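Orkuder Street Corrections, data card

Place names and turn restrictions for Clullholm and Altarthorpe, for anyone whose navigation app still thinks the bypass is a canal.

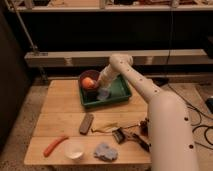 What's in it
614 corrections, one per row. 370 are wrong turn restrictions. The rest are names, mostly spelling, plus one roundabout that was listed as a pub.

Files
corrections.csv – the rows
sources.txt – where each one came from
old/ – the February release, kept for people who enjoy suffering

Columns
id, lat, lon, kind, was, should_be, checked_by

Coordinates are WGS 84. If your points land in the sea, swap lat and lon.

Known problems
Cullinane Road changes its name 2 times on the ground and 3 times on paper. We followed the signs.
Altarthorpe's one-way system was revised after our survey. It will be revised again.
Private drives are left out.

License
CC BY 4.0. Credit "Orkuder".

Contact
Leszek Sikora, who reads the issue tracker and most of the complaints.

Last updated Tue 23 June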